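Keeping a pair of hand-held grippers in good nick
Workshop tips, Bendville makers' pages
By Liam Geraghty

I've been looking after our two hand-held grippers for a good while now and I still get a daft amount of pleasure from a pair that closes cleanly! Most of the care is ordinary bench stuff, the sort of thing you'd do for a good pair of pliers, with a bit of cable fuss on top.

Start with the fingers

Wipe both inner faces before every session. A barely damp cloth will do, then a dry one. Cardboard is the worst offender (it sheds a fine brown fluff that packs itself into any small hole), so keep an old toothbrush in the drawer and give the screw holes a going over as well. Steer clear of solvent on the black plastic. I tried it once in August and the surface went tacky for days.

Hold the gripper up to a window and close it slowly. The faces should meet along their whole length. If you see a wedge of daylight, slacken the finger screws, squeeze the fingers shut on a strip of card, and tighten up again while they're still closed. Lovely trick, that, and it takes 2 minutes once you've done it a few times.

Go gently with brass inserts. They're only held by the plastic around them, and a screw that's been forced will spin the whole thing loose. Start every screw by hand, turn it backwards until you feel the thread drop, then go forwards. If an insert has already started to lift, warm it with the tip of a soldering iron and press it back square. Let it cool completely before you put a screw anywhere near it.

Cables

Cable trouble gets blamed on everything else first. If a gripper cuts out when you turn your wrist, wiggle the cable at the back of the body before you go opening anything up. Leave enough slack to reach the far side of the table with your arm straight, and let the rest hang down clear of your elbow. We had a lead at the Flitstead workshop that had been pulled tight for weeks, and the plug end had gone floppy as old celery.

A coiled lead is nice to use, but unkink it now and then. Unplug it, hold it up by one end and let it spin itself out (very satisfying).

Try it on something real

Once it's all back together, pick things up! A box with a bottle or two in it makes a cracking test, with the rim to work around and a rounded shape to get hold of. I like a pump bottle best. Try it body first, then by the neck, and feel whether one finger touches before the other. Do both hands, as they never wear quite the same.

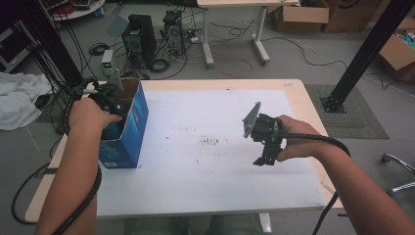
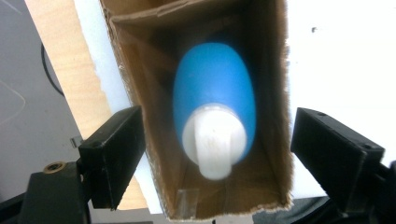

First picture: both grippers at the table, the left one at the blue box. Second: between the fingers, with a blue pump bottle in the cardboard box.

If a bottle twists as you lift it, check the finger pads for shine. A quick rub with fine wet-and-dry (I use 1000 grit, with a drop of water) takes the polish off nicely. Small circles, light pressure, then wipe away all the dust.

Squeaks and stiffness

A squeak on closing usually comes from the slide. Dry PTFE spray on a cotton bud is plenty. Oil will work beautifully for an afternoon and then collect every crumb of fluff in the building. If it's still stiff after that, back the pivot screw off by a quarter turn and try again.

I write each clean in a little notebook with the date and anything I changed. The last entry is October 12, 2025: left gripper, new finger screws, toothbrush, no squeak.

Spare screws live in a jam jar lid with a magnet glued underneath. Put the lid down before you undo the first one.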